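## Equipment: what we're asking for in next year's budget

The room robot request goes to the owners in May. Jovita Quezada has put the numbers together with Tiburcio Mendoza from maintenance, and this is where it stands as of Friday.

We looked at two ways of getting the work covered. The first is to buy one mobile unit outright from Lengyel. The second is to lease from Lavarari for a year and decide after that. Both come with two arms and the same basic gripper. The lease costs more per month than we hoped, but it includes service visits, and the purchase does not.

The tasks we priced are small ones in the guest rooms: working around the bedside table, setting items down on it and picking them up, and checking that the phone is in its place. Larger jobs such as stripping beds were left out. Neither supplier would put a time on them in writing.
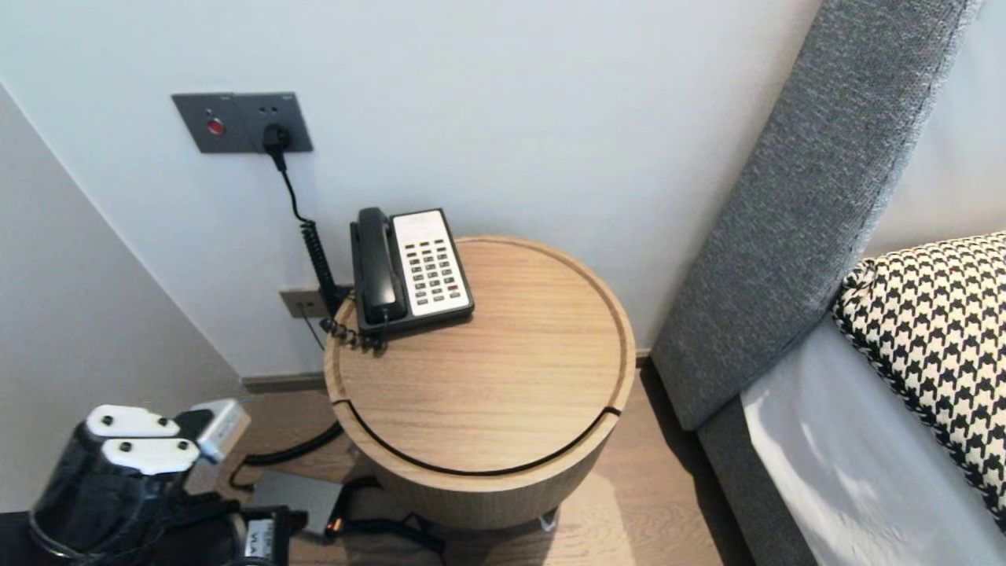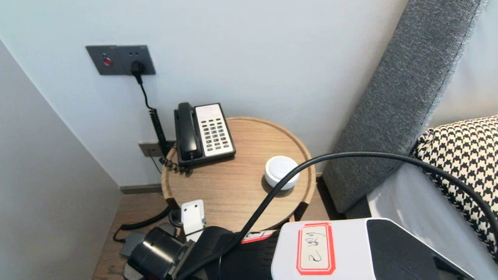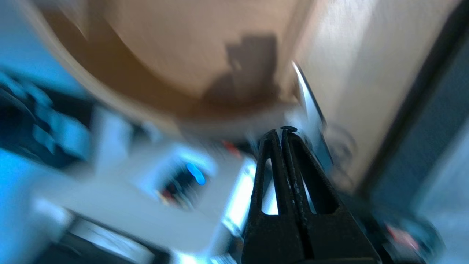

*Guest room work. The first two views show the bedside table and phone; the third is from the wrist camera.*

Tiburcio went through the rooms with the spec sheets and came back with a list of costs that were not in either quote. The main ones:

- **Gripper fingers.** They are a wear part. Ploteck sells them at $37 a pair. We have budgeted for a pair per arm each quarter, plus two spare pairs on the shelf.
- **Wrist camera covers.** $99 for a set. One set to start.
- **Cord clips.** Phone cords and power cords run down the wall and across the floor in the corner by the bed. We want them clipped up in any room on the robot's route. Maintenance can do this as rooms come open, so it is labor and a box of clips.
- **Charging spot.** The second-floor linen closet needs its own circuit. The electrician's quote is $1,533, and it is good through the end of the quarter.
- **Training.** Lavarari includes two days. Lengyel charges nearly $2,000 for the same thing.

The circuit has to be paid for whichever way we go, so Jovita has moved it to the building budget. The rest stays under equipment.

There was a question at the last meeting about whether we could buy the scheduling software separately. We can. Undia sells it by the room and it works with either supplier's unit. Our plan is to hold off on it for the first year and have the front desk release rooms by hand, the same way they do now for housekeeping. If the list gets too long for that, we will come back with a separate request.

Some of you asked about the furniture. The round side tables stay. They have a raised rim, and both suppliers were told to plan for that when they set the arm height. We are not replacing tables or headboards to suit a machine, and there is no line for it in the request. The wall sockets stay where they are too.

Staffing hours are unchanged in the draft. The request assumes one housekeeper on the floor while the unit is working, and those hours are charged to the project so we can see what it costs to run. After six months Jovita will report the cost per room with and without those hours.

Our recommendation at this point is the lease. It keeps the repair bills with the supplier during the year when we expect most of them, and we can return the unit with 60 days' notice. Tiburcio would still like a purchase price held for the following year, and Lavarari has been asked to put one in the contract. We have not had an answer yet.

Department heads who want a line added or changed should get it to Jovita before the draft goes out. Please include a written quote. Requests for extra grippers or tool attachments should go to Tiburcio first so he can check that they fit the mount.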